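May 7, 2025
Run lab notebook – treadmill and track, spring block

Carried on from the last entry. Mylene did the calibration before I got in, so belt speed is good and I went straight to the lactate steps. Still using the Zuveo belt for heart rate and the old finger-prick meter for lactate. Strips are the new lot, opened this morning, lot number on the inside of the cupboard door.

Athlete is Eglītis, half marathon plan, week 5 of the block. Slept badly, legs fine. Breakfast two hours before, coffee, no gel. Same shoes as in November. I asked because the last pair of tests were done in different shoes and the economy numbers were no use to anyone.

Protocol as before: four-minute steps, one percent grade, blood in the last 30 seconds of each step without stopping the belt. Started one step slower than last time. He thought that was too easy and said so, but the November test had only one proper baseline point and I wanted more than that.

First three steps flat on lactate, heart rate climbing the way it should. Fourth step started to move. Fifth clearly above. On the sixth he gave me the hand signal with a minute to go, so there is a heart rate for that one but I would not use the lactate. The sample was small and there was sweat on the finger. Repeated it off the other hand once he had stepped down and got a different answer, so both are crossed out in the log.

Threshold by eye sits between steps four and five. Mylene ran the curve fit separately and landed in the same place. It is a small move up from November, inside what I would expect from the meter on a bad day, so I am not going to change his tempo pace on the strength of it. Leave tempo where it is for 2 more weeks, then look at the track data.

Cadence: foot pod and video count agree at the slow steps and drift apart at the fast ones. The pod reads low. Gendine firmware update did not fix it. Mylene thinks the clip is loose on that shoe. Try the other clip before we write to them again.
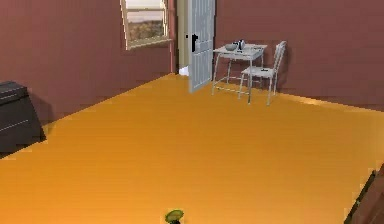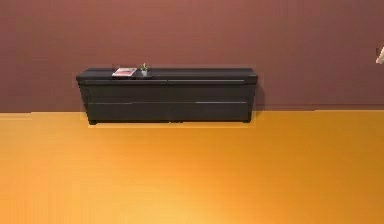 Room renders: window corner, and black cabinet against the wall

Track session, afternoon, Brevcombe. Light wind down the back straight, dry. Plan was 16 x 400 with 200 jog, at the pace he will be holding in July if all goes well. Teresa Malinowski had the stopwatch on the line and I had the tablet.

Reps one to ten very even. Eleven slow, he got boxed in by the school group and had to go wide, so ignore that one. Twelve to sixteen a touch faster than asked. I told him twice to back off and he nodded both times and did the same thing again. Heart rate at the end of the last rep was still below the step five value from the morning, which I did not expect on tired legs. Either the belt was reading low outdoors or the treadmill test was held back by the bad night. Can't tell from one day.

The recovery jogs are getting shorter in time as the session goes on. He runs them too quick when he feels good. Teresa suggests giving him a time for the 200 as well as for the 400, with a beep. Worth doing. I will set it up on the watch before the next one.

Data side. The logger saved 1,137 rows for the track file, and there is a gap in the middle where the tablet went to sleep. Reps seven and eight have splits from Teresa's sheet only. I have typed them in and marked them in the comments column. Please don't fill the gap with averages, it happened with the last file and it took me an evening to find out why rep times were identical.

Screen timeout on the tablet is now set to never. Somebody please check it is still set that way next time, it resets when it updates.

Fueling note for his file: one gel at the halfway point, water only otherwise, no stomach trouble. He wants to try the stronger drink mix on the long run. Fine with me, but on the long run only and not in the week of the 10K.

To do
Try second foot pod clip, same shoe, steps three to five only
Beep for recovery 200s
Order strips, we are down to 2 boxes
Ask Eglītis for his sleep log, he says he keeps one
Mylene to redo the economy plot with November on the same axes
Move the fan, it blows straight on the finger and dries the drop before I can get it

Next test in the same slot if the treadmill is free. If it isn't, do the field version at Brevcombe, 5 x 1200 with blood at the line, and bring the small cooler for the strips.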